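Teleoperar con mandos de VR: cómo montarlo en las muñecas y no perder la tarde

9 de enero de 2019

Llevamos desde abril en el taller compartido de Tavwood recogiendo demostraciones de agarre con las manos, y Yasir Lashari me pidió que pusiera por escrito el montaje antes de que cada uno siguiera haciéndolo a su manera. La tarea es de supermercado: coger un producto, pasarlo por el lector, meterlo en la bolsa. Mi sobrino la domina desde los seis años. El robot, todavía no.

Material: dos mandos de VR, soportes con abrazaderas, correas de velcro, guantes negros, un lector de códigos y cable de sobra. Las correas Grunen aguantan; las que compramos antes, hasta 5 sesiones.

1. Despejar la mesa. Primero se coloca el lector, luego la bolsa y por último la cesta. 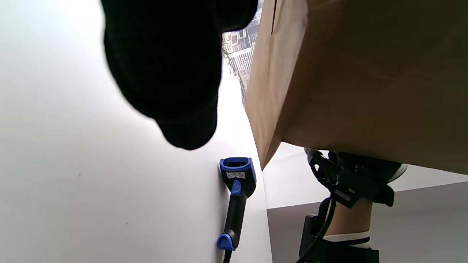 2. Ordenar los cables. Cada uno baja por la manga, con holgura en la muñeca. Si tira al girar la mano, suéltalo y vuelve a empezar — discutir con un cable tenso no lleva a nada.

3. Fijar los mandos. Van por encima de la mano, con el soporte en la muñeca y la correa apretada sin cortar la circulación. Aqeel Hayat defiende apretar más. Aqeel también defiende los guantes de talla única.
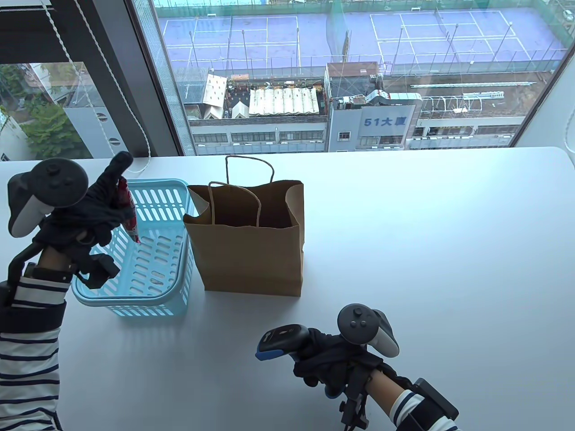 Mano izquierda con el paquete sobre la cesta; la derecha sujeta el dispositivo de punta azul.

4. Ensayar sin grabar. Coge un paquete pequeño y repite el gesto despacio. Los envoltorios brillantes resbalan con el guante, así que conviene empezar por ellos y enfadarse pronto. 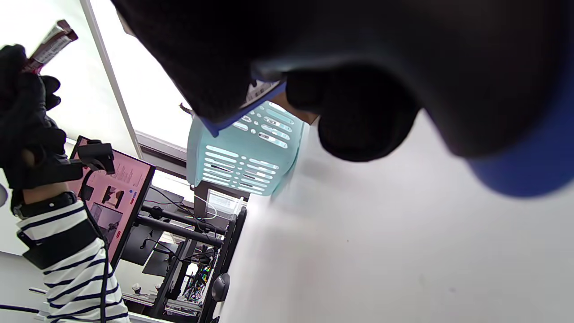
Chocolatina en una mano y la cesta junto a la otra, con el monitor y el rack detrás.

5. Grabar. Tandas de 200 repeticiones y descanso. El objetivo del proyecto Pristside son 1,000, cifra que alguien escribió en la pizarra y que ya no hay forma de borrar.

6. Revisar el material. Mira cada toma a velocidad normal y aparta las que tengan la vista tapada. Guárdalas en una carpeta distinta, con la fecha en el nombre.
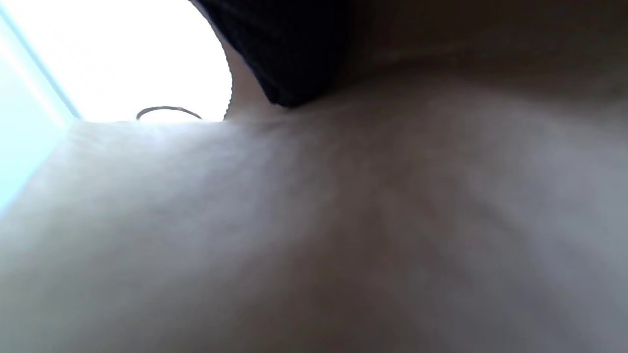

Toma con la mano en primer plano y contraluz: a descartes.

Al acabar, afloja las abrazaderas y pon los mandos a cargar. La llave Allen vuelve al cajón de Sandhu, el segundo empezando por arriba.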